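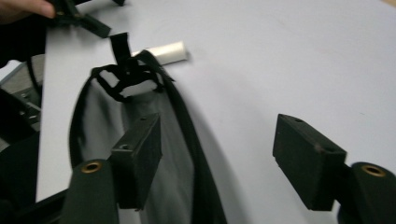
Please stop telling people to open the windows, writes a reader in Pimville, because I opened all of mine at noon as instructed and by two o'clock my butter was a drink.

Fair. I went back and checked, and last summer's page did say "open the windows," with no mention of when. So we'll start there, and then go on to the other things you can do about a hot house before December, when everyone remembers at once that they meant to.

Windows

Open them when the air outside is cooler than the air inside. Close them when it isn't. In most houses that means open from bedtime until breakfast and shut for the whole middle of the day, which feels wrong and makes you look like a person in hiding. Hang a cheap thermometer on a shaded wall outside and another one in the hall. When the outside one reads higher, go around and shut everything.

If you only have a few windows that open, use a low one on the shady side and a high one on the far side. Warm air leaves through the top and pulls cooler air in behind it. Prop the doors in between with something heavy. I use a paint can. I have stubbed my toe on it every night for 12 years and can recommend it otherwise.

Curtains

A curtain on the inside stops some of the heat, but by then the sun is already through the glass. Shade on the outside does far more. An old bedsheet clipped to the gutter will do for a season. Reed blinds are better and look like you meant it. On our house on Van der Linden Street the west window gets the worst of it from three o'clock on, and a reed blind hung a hand's width out from the glass made the room usable again. Leave that gap. A blind pressed flat against the window just warms up and passes it along.

Light-colored linings, facing out. If your curtains are dark, pin a white sheet behind them. From the street it will look like you're about to show a film.

Fans

A fan cools people. It does nothing for a room except stir it, and the motor adds a bit of heat of its own, so switch it off when you leave. I say this every year, and every year somebody leaves one running all day for the benefit of the sofa.

At night, try putting the fan near the window, facing out, with another window open across the room. It will push the hot air out and draw the cool air in over your bed. Pull it back from the sill a little and it tends to move more air. Experiment. You'll be awake anyway.

Clean the blades. My old Ketitz had 17 years of kitchen on it before I took the front off, and the sound it makes now is a different sound altogether. Unplug it first, wipe the blades with warm soapy water on a cloth, keep the water away from the motor, and let the whole thing dry before it goes back together. Take note of which screw came from where. I had one left over. The fan doesn't seem to miss it.

When it gets seriously hot, hotter than your own skin, a fan alone can stop helping and may make things worse. Wet your arms and neck, drink water, and get to somewhere cooler if you can. Check on older neighbors and on anybody with a small baby. No joke goes with this paragraph.

The roof

If you live under sheet metal you already know where the heat comes from. White reflective paint is the thing that works, and it's worth the money if the roof is yours. Do it on a dry, cloudy morning, and never go up alone. Scrub the sheets first and treat any rust, or you'll be painting dust.

I get asked about Nudarine. I've used it, on the shed. It went on thick, it smelled like a dentist's office, and the shed is easier to stand in now. I have no opinion about it on a house. Whatever you buy, read the can, and don't use any of it on a roof that feeds a drinking water tank unless the label says you may.

If paint is out of the question, look at your ceiling. No ceiling at all is the worst case, and even thin board with an air gap above it takes the edge off. Insulation laid on top of the board is better still, and it will pay you back again in the cold months.

Cooking

An oven in the afternoon is a heater with a chicken in it. Cook early, or cook outside. For beans, rice and stews, bring the pot to a full boil, let it bubble for a bit, then bundle it in blankets inside a box and leave it shut. Most pots will finish on their own heat. Dry kidney beans need 30 minutes of hard boiling on the stove before they go in the box, after soaking, and I won't be argued with on that one. Bring meat stews back to a boil before you serve them. And don't lift the lid to see how it's going, which I do, every time, and then complain about the rice.

Small things

Old-style light bulbs give off a lot of heat. Change the ones you use most.

Pull the fridge forward so the coils can breathe, and vacuum the back of it. You will find things.

Damp sheets in front of an open window help in dry heat. In sticky weather they only give you damp sheets.

Water the yard early in the morning. Bare paving next to a wall keeps that wall hot long after dark, so put pots on it, or a vine, or a bench with a cloth over it. A pumpkin vine will cover a surprising amount of concrete if you let it, and you will be letting it whether you like it or not.

I counted the leftover requests from last year and there were 19 about getting ants out of a kettle. Those are on the ants page.

Page updated October 11, 2022. The bit about windows has been fixed. Sorry about the butter.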